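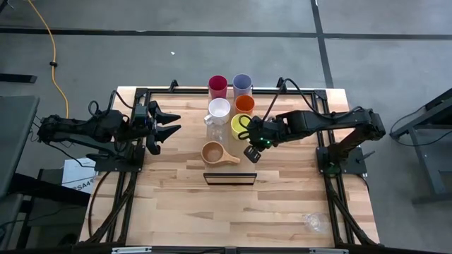 Buy the second arm before the nicer table, Gönül Karaca tells every lab planning its first bench. She would put the spare grippers next on the list — and she budgets 36 percent for parts that wear out!

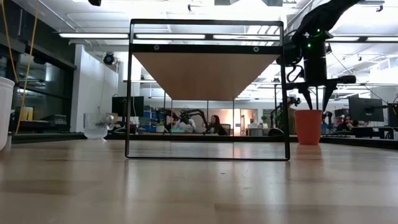 **SKOLTON, May**

I love this stage of a project, when the wish list meets the quote. Savita Srivastava's plan for Drutow has 22 lines, and cups get a line of their own. Two benches come first. The rest waits for fall, when Quezada opens its next round of grants.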